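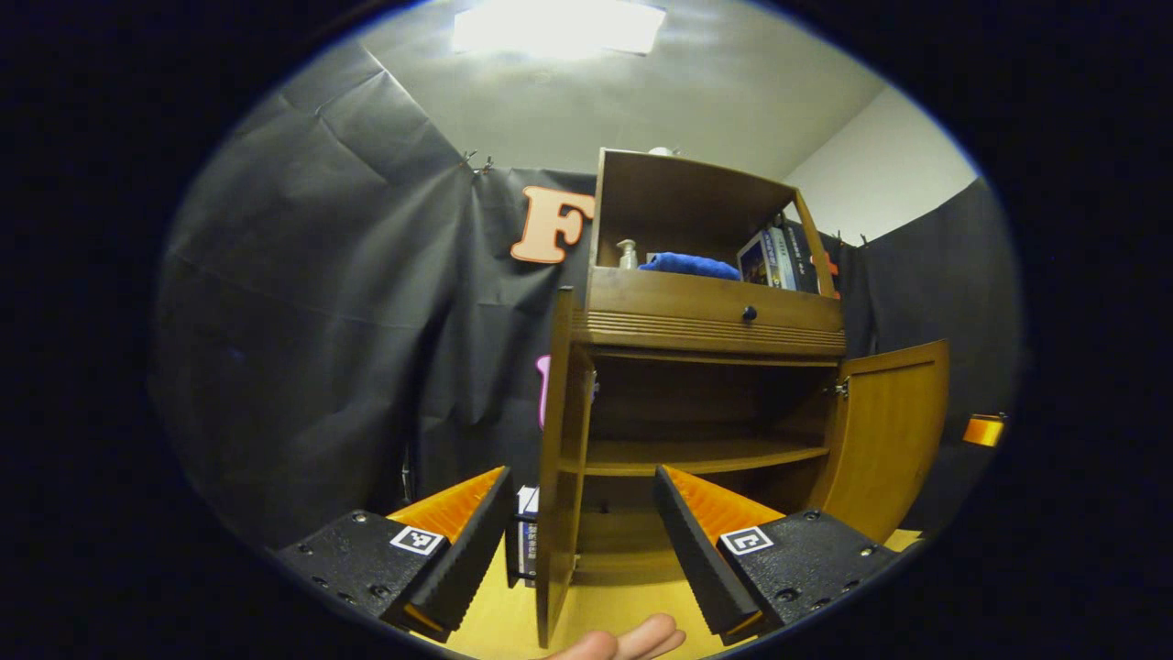
Re: [old-furniture] Sticky drawer and musty smell

Dear all,

On a September morning Halliday wrote:

> I bought a used cabinet for the hallway. The drawer sticks
> and it smells musty inside. Should I sand it and put new
> varnish? I have 400 grit paper at home.

Please do not sand the outside yet. The smell comes from the bare wood inside, so new varnish on the front will not help. I made this mistake with a wardrobe from my aunt, and I was sorry for it.

What I do now, in this order:

1. Take everything out and wipe the inside with a cloth, water and a little white vinegar. Do not make the wood very wet.

2. Leave the doors open for 11 days. I put mine in the room with the best window. A cabinet with a shelf across the middle needs air both above and below it.

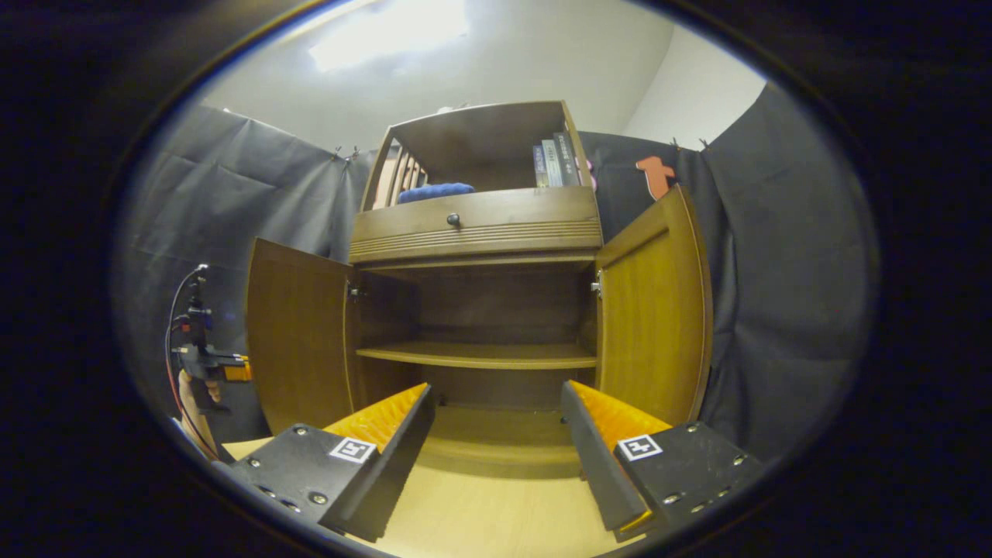
3. Pull out the drawer and rub a plain candle on the runners. If it still sticks, use your 400 paper on the runners only, very lightly, and try again.

4. Put a small dish of baking soda inside and change it each month.

If you will buy wax later, Gillo asked last month which kind is good. I use a clear one and I let it dry for 90 minutes before I polish.

Does anybody know where to find old keys? I still need one for the wardrobe.

With kind regards,
Lertchai Ratanaporn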